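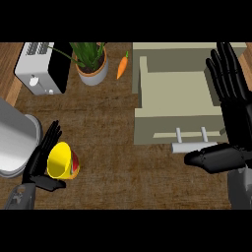

Unit 6: Reading a Private Cloud Proposal
Course handout, Enterprise Infrastructure for Managers
Instructor: Anitha Hegde

Before class, read the Melex case packet and come with the pricing sheet marked up. We will not have time to read it together.

1. What is being sold

Vendors use "private cloud" for at least three different things, and the proposal in the packet slides between them on a single page. It can mean servers you own, in your building, with a self-service portal on top. It can mean servers the vendor owns, in your building, billed by use. It can also mean a fenced-off slice of someone else's data center. Who fixes a dead disk at 3 a.m. is different in each case, and so is who pays for the empty racks.

When you find the word "flexible" in a proposal, circle it and write next to it: flexible for whom, and in which direction? The Melex agreement lets the customer scale up within a day. Scaling down needs written notice and takes effect at the next renewal. That clause is in Appendix C, not in the summary.

2. The committed minimum

Usage-based pricing nearly always has a floor. Melex was offered a floor of 72 percent of installed capacity. If they use less, they pay for 72 anyway. Vignesh Joseph went back through the old monitoring records for this course and found that Melex's average use in the year before signing was 35 percent.

So for a normal month the "pay for what you use" plan meant paying for a bit more than twice what they used. You may still want such a contract. Month-end peaks are real, and buying hardware outright has its own waste. But compare the floor with your own average before anyone shows you a chart of savings.

Definitions you will need for the exercise:

Installed capacity: everything physically present and powered, including the buffer.
Buffer: capacity the vendor keeps on site for growth. Check whether it counts toward the floor. At Melex it did.
Metered unit: whatever the bill counts. Core-hours, memory, storage, or some blend the vendor made up.
Overage rate: price per metered unit above the floor. Sometimes lower than the base rate, often not.

3. Claims about AI and analytics

The Hirnomov brochure (packet, second tab) promises "instant insight" from built-in acceleration. I have read it several times and I still can't tell you what was measured. There is a bar chart with no units on one side. The comparison system is described as "a typical competing server," with no model, no age and no memory size.

Questions to put to the sales team, in writing:

Which workload was tested, and can we run it ourselves?
Was the data already in memory when the clock started?
What does the comparison machine cost?
Does the feature need a separate license after the first year?

Yamuna Panicker will join us for the second hour. She ran the trial at Awasthi, where the vendor's test job finished very quickly and the company's own reporting job took almost as long as before. Most of the time was going into pulling records out of an old database across a slow link. A faster processor had nothing to do with it. Ask her how long it took to get anyone to admit this.

4. Leaving

Look for the exit terms early. Who wipes the drives? Can you export virtual machines in a format another platform will read? Civura's contract charged a removal fee of $3,720 per rack, and the finance team first saw the number in October, when the equipment was already scheduled to go.

Bilal Issa's notes on processor architecture are worth a second look here. Moving compiled software between chip families can mean rebuilding it or buying new licenses, and "open" on the cover page doesn't settle that question.

5. Exercise

Work in pairs. Using the Melex pricing sheet, work out the monthly bill at 35 percent use, at the floor, and at full installed capacity. Then write 2 pages to an imagined finance director saying whether you would sign, and what you would want changed first. Quote clause numbers. I will take off points for any adjective copied from the brochure.

Optional reading: Dirk Kuhlmann's chapter on outsourcing contracts. It is older than most of the products in the packet, and the section on minimum commitments still holds up. Skip the part on tape.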